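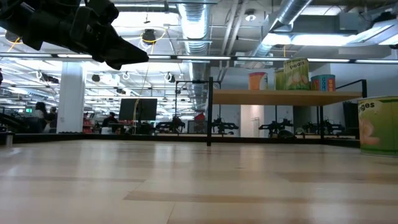 A green and yellow can on a tabletop of pale planks.

Canned fruit has a bad name among people who cook. I had the same opinion until I came to live in Adcombe, where the winter is long and the shop closes at noon. My neighbor Annick Joly keeps peaches, pears and cherries in her cellar, and she eats them from the first frost until the lilacs open. She does not consider this a sacrifice.

She taught me to begin with the syrup. Most of us pour it into the sink, but she boils it down slowly with a strip of lemon peel until it covers the spoon. Then it goes over rice pudding, or into the glaze for a ham. 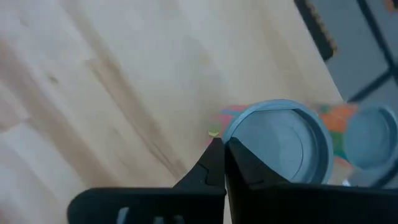 The fruit itself she dries with a cloth and puts under a hot broiler for eight minutes, cut side up, with a little butter and black pepper. The edges become brown and the center stays soft. I have served it to guests who asked me where I had found peaches in that season, and I was a bit ashamed to answer.

Not every can deserves this treatment. Fruit in light syrup keeps more of its own taste, but it breaks easily in the pan. Halves are better than slices – slices are often the pieces which were too damaged to sell as halves.

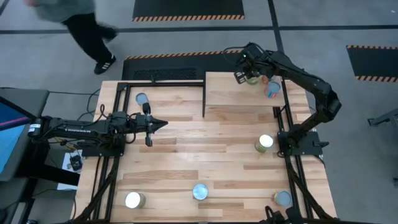
GURNMONT, Friday, March 6, 2020

The Deligiannis cannery stands two streets behind the station, and one smells it before one sees it. In March there is no fresh fruit to pack, so the workers clean the machines and the manager, Killian Bouvier, has time for visitors. He has run the place since 2000.

"People think the can makes the fruit bad," he told me. "The fruit was picked too green, that is all. The can only tells the truth about it."

He opened two cans for me in his office, one from last June and one nearly two years old. I preferred the older one. The flesh was softer, and the syrup had taken a taste of almond from the stones.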